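February 2018, Hirkescombe print room. Notebook, proofs and binding

Second set of proofs for the Hillow book is back. For anyone picking this up cold: it is the true crime title about the poisoning at the Hillow guest house, working title still The Hillow Tea. Print run agreed at 900, paperback, 18 chapters plus an author's note and a short section of letters.

Text block first. The new setting has brought the page count down enough to lose a whole section, so the spine needs redoing. I had the old spine width on the cover file until this morning. Changed it, saved it under a new name, and moved the old one to the dead folder so it doesn't get sent by mistake again.

Chapter 3 still runs badly. The pharmacist's evidence is set as one long paragraph over two pages, and the line breaks fall in the middle of the dosages. I have put non-breaking spaces in by hand. Check these again after any text change, they shift.
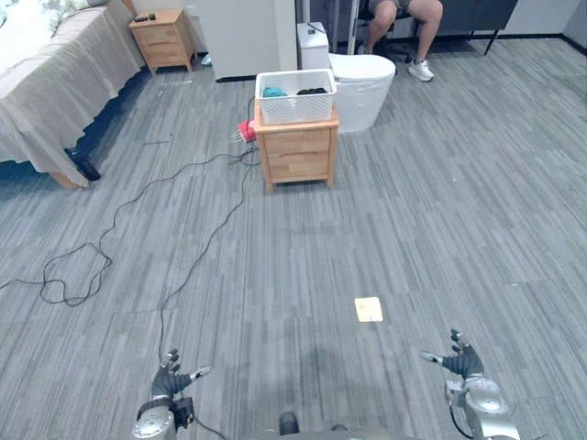 Chapter 15 has the trial transcript. Hafþórsson gives expert evidence there and his name comes up on nearly every page. The body font has the þ, but the italic we use for the stage directions ("witness sworn", "court rises") does not, and it was dropping in a substitute from another face. Looks thick and slightly too tall. Tried the italic from the older version of the family — has the letter, but the spacing is wrong for everything else. For now I have set his name in roman wherever it falls inside the italic. Not pretty but readable. Ask the author before it goes any further.

Running heads: right-hand pages were showing the chapter title in full, and for the longer ones that hit the page number. Shortened four of them. List is in the job folder.

Trial binding on the Wondetti stock, uncoated, cream. First copy: glue took well, but the book will not lie open at all past the first section. Grain was running across the page instead of down it. My fault, I cut the sheets the wrong way round. Second copy with the grain right opens much better. Third copy same paper, slightly less glue, and two leaves came away at the back when I pulled at them. So stay with the amount used for the second.

Trimmed the second copy and left it under the weights overnight. Cover lifts a bit at the fore edge. Might be the laminate pulling, might be the room, as the heating has been off at night. Will look again once it has sat for longer.

The bigger question is the ending. The draft blurb on the back cover gives the verdict in its last line. I set it as supplied, but I don't like it. A reader who doesn't know the case would get through a good part of the book unsure which of the sisters did it, and the blurb throws that away. 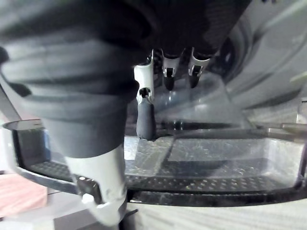

Chiamaka Adeleke read the back cover and disagreed. Her view is that people who buy these books have mostly looked the case up already, and want the how and the why. She would keep the verdict and cut the first sentence, "In a quiet house by the river", which she has seen on too many jackets. She also asked why the name of the younger sister is spelt two ways between the blurb and chapter 3.

She is right about the name. The blurb has the old spelling. Corrected on the cover file, and searched the whole text for others — one in the letters, left as it is because that is how the letter has it. Added a note to the author's query list.

On the verdict, leaving both versions of the blurb in the folder, marked A and B. Author to choose.

Still to do: captions for the map, index of people (not started), ISBN on the title verso, new spine proof.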